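Preltau Workshop
Gallery: Input devices, glove versus hand-held gripper

Page updated 27th August
Text: Aslak Wallin. Rig and logging: Monique Delorme, Romain Fleury.

We compared two ways of recording hand motion for soft-goods tasks. One is the Fisby glove pair, with a printed marker cube on the back of each hand. The other is the Rultthorpe hand-held gripper, with its own wide-angle camera. The question was which of the two gives usable position data when the work is a piece of cloth that folds, slides and gets in the way of everything.

The numbers are at the foot of the page. The full log is on the workshop drive under the Courtois folder, and anyone with a bench account can read it.

Set-up notes

The gloves are tracked from outside. A fixed camera looks for the square codes on the cubes and solves for the position of each hand. Finger bend comes from the glove itself and goes down the cable to the logger. The two streams are joined afterwards by timestamp, so check the clock offset at the start and end of every session. Romain's script prints a warning if it has moved.

The gripper is tracked from its own camera. It needs plenty of fixed detail in the background to lock on to, and it loses the lock when something plain and pale fills the lens. A very wide lens helps with this, but the image is a circle with black corners and has to be unwrapped before the position solver will take it. We used the maker's lens model for the first runs and our own calibration after that. Ours was better near the rim and no different in the middle.

Cloth was chosen as the test piece over card and foam. A weak check pattern gives the solver a little to work with, though far less than we had hoped. Plain white cotton was tried and dropped.

Lighting was left as found, with daylight from the window. Benoît asked for blinds. The blinds are on order.

Pictures

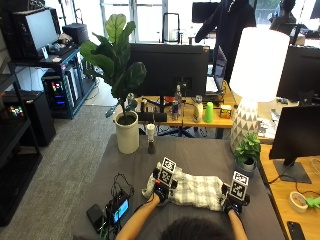
Fisby gloves, two-handed stretch on the plaid cloth. One marker cube per hand, cable running to the left glove.
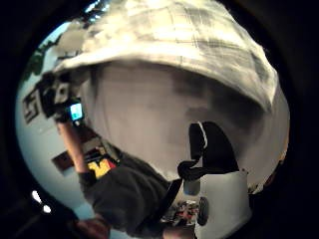

View from the camera on the hand-held gripper. The cloth lies over the rounded white object, which takes up most of the centre.

Results, gloves

Tracking from the cubes was steady as long as one coded face pointed towards the fixed camera. Two faces gave a clear gain in rotation, less so in position. The weak point is turning the palm up: the cube goes under the hand and the solver has nothing. On a fold that needs a wrist turn, expect a gap in the track and plan to fill it.

Wearing the gloves for a long session is tolerable. Hollis Thibodeaux found the cube caught on the cloth when crossing hands, and asked for a lower mount. A shorter stalk was printed and it does catch less, at the cost of a little more shadow on the lower codes.

The cable should be given slack before the hands move apart. Several runs were spoiled by tension at the connector, which shows in the log as a flat line on two fingers.

Results, gripper

The gripper gives a close view of the contact point, and the gloves have no equivalent. For anyone training a policy that will run from a wrist camera, this counts for a lot. Position drift was worse than with the gloves on slow moves and about equal on fast ones. It was worst when cloth covered the upper half of the view.

Grip force is not recorded on this unit. Jaw opening is, from markers on the fingers, and it was good enough to tell a pinch on one layer from a pinch on several in most runs. It could not tell two layers from three.

Anyone new to the tool holds it too low. Raise the wrist and let the jaws point down.

Numbers

Runs per device: 80
Frames rejected by hand, both devices together: some 1,822
Most common cause, gloves: cube hidden by the other hand
Most common cause, gripper: too little background in view

Frames were rejected by Monique and spot-checked by Romain. Where they disagreed the frame was kept and flagged. The flag is the last column of the log.

Still to do

Repeat the glove runs with a second fixed camera, placed low and opposite the first.
Repeat the gripper runs with the blinds fitted.
Try the gripper in each hand at once. We have only had one unit on loan, and Rultthorpe have been asked for another.
Re-export the early gripper runs with our own calibration. The files marked "v1" still use the maker's lens model and should not be mixed with the rest.

Corrections to Aslak, please, with the run name and the frame range.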